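SEE-THROUGH STUFF! Why some things let light in and some don't

Wosow Kids > Light and Colour > Quick Reads 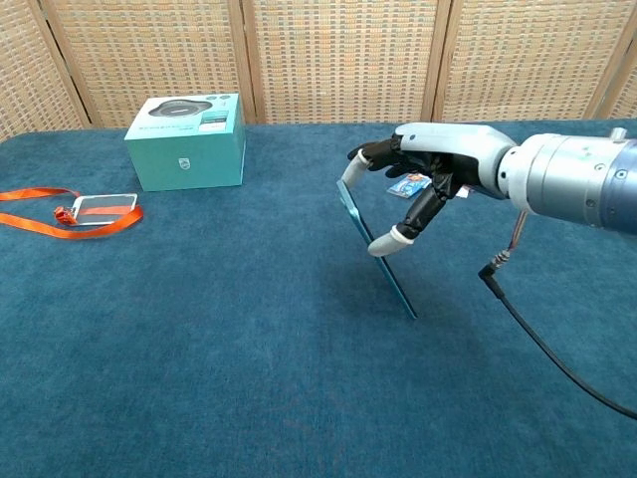

A thin see-through panel with a teal tint, standing on blue carpet. The blue shows through it, and there's a soft shadow to the right.

Right. Windows. Walls. Both hard, both flat, both keep the rain off. But you can see the garden through one of them and not the other. Why?

Quick answer: light. Longer answer: keep reading, it isn't that long.

First, how do you see anything at all?

Light comes from somewhere. The sun, a lamp, a torch. It hits a thing, bounces off and goes into your eye. That's seeing. No light, no seeing. Try it in a cupboard with the door shut (ask first, and not if you hate the dark).

So when light gets to a thing, there's a few jobs it can do. It can bounce off. It can get soaked up. Or it can go straight through and carry on. Mostly it does a bit of each.

Three words to learn

TRANSPARENT. Light goes through nice and straight. You can see clearly what's on the other side. Window glass, clean water, a clear ruler.

TRANSLUCENT. Light gets through but it gets jumbled up on the way. You see a glow or a blurry shape. Greaseproof paper. Bathroom windows. Some ice lollies, if you hold them up before you eat them.

OPAQUE. No light through. None. Bricks, your shoe, a saucepan lid, you.

People mix up the first two all the time, grown-ups as well. And lots of things are somewhere in the middle, so don't worry if you can't decide.

What about coloured ones?

Good bit, this. A tinted panel like the one in the photo is see-through AND coloured. Teal is a sort of greeny blue. How come?

White light looks plain but it's really a mix of colours. All the rainbow ones. When it goes into something tinted, some of those colours get soaked up and stay there. The rest come out the other side. With a teal tint, plenty of the blue and green gets through and a lot of the red doesn't. So what reaches your eye looks teal.

Sweet wrappers do the same. So do sunglasses, and stained glass in churches, and the lights on a car.

Now, look through a tint at something that's already coloured. Blue carpet through a teal panel? Still looks blue, becuase blue light can get through. A red jumper through the same sort of thing would look darker and a bit muddy. The red light is what the tint is stopping.

Why do the edges look stronger?

Have you got a clear plastic ruler? Look through the flat side. Hardly any colour. Now look at it end on, right along the edge. Much darker! Sometimes green or blue when you thought it was clear.

Light coming in at the edge has got further to go. More stuff to travel through, more colour soaked up. Same with a swimming pool. A cupful looks like nothing, the whole pool looks blue.

Do see-through things have shadows?

Yes! Everyone says no. But have a look.

A shadow is a place where less light gets to. It dosen't have to be no light. A see-through sheet bounces a bit of light away and soaks up a bit more, so the patch behind it is dimmer. A softer shadow than a book would make. With a tint you can sometimes get a coloured shadow, best on white paper with the sun out.

TRY IT: The Waltura Window Test

You need:
2 coloured sweet wrappers, the see-through sort, different colours
A torch
White paper
A clear plastic bottle, 500 ml, filled with water, lid on tight
A dark-ish room

What to do:
Put the paper flat on a table. Hold one wrapper over it and shine the torch through. What colour is the patch? Write it down.

Swap to the other wrapper. Write that down too.

Now put both together, one on top of the other. Shine the torch for 10 seconds and have a proper look. Darker? New colour? Nearly black?

Take the wrappers away and shine through the bottle. Watch the paper. You should get bright wiggly lines, and they move when you tip the bottle. The water and the curved plastic are bending the light. (Bending light is called refraction. Whole other page for that.)

Then go round the house. Make 3 lists, one for each big word. Jam jar, curtain, milk, tissue, lampshade, honey. Arguments allowed.

Don't shine the torch in anyone's eyes. Don't look at the sun, not even through a tint. Sunglasses and sweet wrappers do NOT make it safe.

Quick questions we get sent

Is air transparent? Yes. Fog is just lots of tiny water drops in the air, and they scatter the light about.

Is glass the only see-through solid? No. Lots of plastics, clean ice, some crystals.

Can paper go see-through? A bit. Rub a tiny drop of cooking oil on it and hold it up to the window. Old paper please, not your homework.

Why is my window see-through in the day but like a mirror at night? It bounces a little light back all the time. In the day the light from outside is so bright you don't notice. When it's dark out there, you do.

Next Quick Read: why spoons turn you upside down

Page updated 28 September 2025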